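Handheld gripper, long fingers v. short fingers
Kallgate bench notebook, November 23, 2023

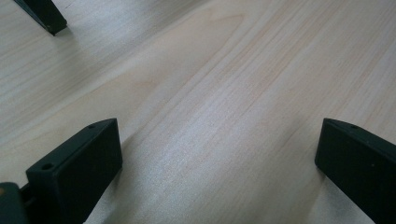 Why we are doing this again

The July comparison was meant to settle the finger question and settled nothing. Half the runs were done with the old firmware on the controller and the other half with the new, and the notes on which was which say "see other notes". There are no other notes. I have looked. I wrote them, so I also know how hard I would have looked for them at the time.

So, fresh start. Same handheld tool, same jaw carriage, two sets of fingers: the dark boxy ones from Vendura and the slimmer ones we cut ourselves. One controller (the Jenotance board), one firmware, and the version is written on a label stuck to the lid where even I can find it.

Camera

Wrist camera stays where it was. Looking down past the fingers you get a good wide patch of table between them, and both inner faces come out nearly black, so edge finding on the top face works far better than on the inner one. The screw holes on top show up as small dark circles. I had been planning to print little markers for calibration and may now just use the holes, having spent most of a morning choosing a marker pattern.

The pale wood is nice to look at and a nuisance to work on. There is a broad band of glare right across the middle, and the grain goes washed out in it. Auto exposure sees the bright band, sees the black fingers, and splits the difference in a way that suits neither. Locked exposure by hand. Better. Do not let the software talk you back into auto after a restart, it will try.

Depth on the glare band is poor. Depth on the plain grain towards the sides is fine.

Stroke

Encoder reads 1,412 counts fully open and should read the same every time it gets there. With the Vendura fingers it does. With ours it came back at 1,398 after the long cycling run and stayed there until I homed it. That is 14 counts gone missing somewhere. Tightened the finger screws, homed, ran again, and the same 14 went missing, which at least is consistent of them.

My guess is the shoulder on our fingers touching the carriage before the end stop does. The Vendura ones have a relief cut there. I had taken it for decoration.

Grip trials

91 picks per set, same objects in the same order, me holding the tool and trying to be equally clumsy both times. Dropped 2 with the Vendura set, both of them the thin plastic ruler lying flat. Our set got the ruler every time and then lost hold of nearly everything with a curved side. I stopped writing "slipped" in the log and used a tick.

Wrist ache is worse with the Vendura set. They are heavier and all of the weight is out at the front. Fine for a dozen picks, not for an afternoon. If anyone wants to argue for them on the grounds of grip, please hold the tool for an hour first and then come and argue.

The Mészáros force sensor was zeroed before each set and drifted anyway. I have the raw readings but would not put them on a slide. Peak squeeze looks similar for both sets, as you'd expect with the same motor and the same current limit.

Shadows

The fingers throw a soft shadow on the table either side of the gap, and the segmentation counted the left one as an object for a good while before I noticed. Picks aimed at it were, mechanically speaking, very tidy. Raised the threshold. It now ignores the shadow and also the black cable tie, so that needs more thought.

To do

File the shoulder off one of our fingers and repeat the cycling run. One only, so there is something to compare it with.

Try the rubber strip from the old Vendura pads on our inner faces.

Matt cloth over the table, or move the lamp. Lamp first, the cloth creases.

Ask Vendura whether the fingers come in any colour other than nearly black.

Copy the exposure setting onto the label on the lid. Bigger label.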